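The Break Table Gets Its Due
November 29, 2021

Most offices have one surface that ends up holding the snacks. It might be the top of a filing cabinet or the end of a counter next to the copier. At Honkanen, a label printer with 70 people on two floors, it was a windowsill until May, when the company bought a proper table and gave it a spot by the stairs.

The change was small and cheap. The old windowsill collected torn boxes, and chips went stale in the sun. Now the food goes in a clear bin, so people can tell from the stairs whether anything is left. The bin gets filled on Monday morning and is usually picked over by Thursday.

Clear plastic has its drawbacks. It shows fingerprints and scratches, and it looks sad when there are only two packets in it. Woritach, a design studio across the hall, tried a lidded basket first and found food at the bottom that was 14 months old. They switched to plastic the same week.

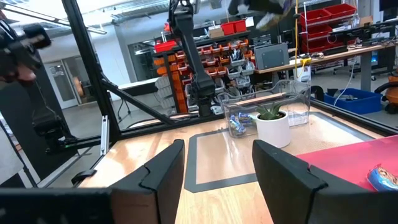 Then there is the question of what else belongs on a snack table. A plant is the usual answer, and a succulent is the easy choice. It wants light and very little water, and it stays small enough to share the space. A plain white pot goes with nearly any wood. Keep it close to the bin but leave room for a hand to reach in.

Tape is useful too. Drosari, which runs a call center, marked off part of its table for food and left the rest for mail and keys. The tape lifted at the corners after 9 weeks and had to be redone, but people had learned the layout by then — mostly.

Wrapped snacks in single portions do best. Open bowls of nuts or candy went out of favor, and few of the offices we visited want them back. Nanura, the smallest of the four, keeps a mat at the corner of its table for anything up for grabs, such as leftovers from a meeting or a packet somebody changed their mind about. The mat goes in the sink on Fridays.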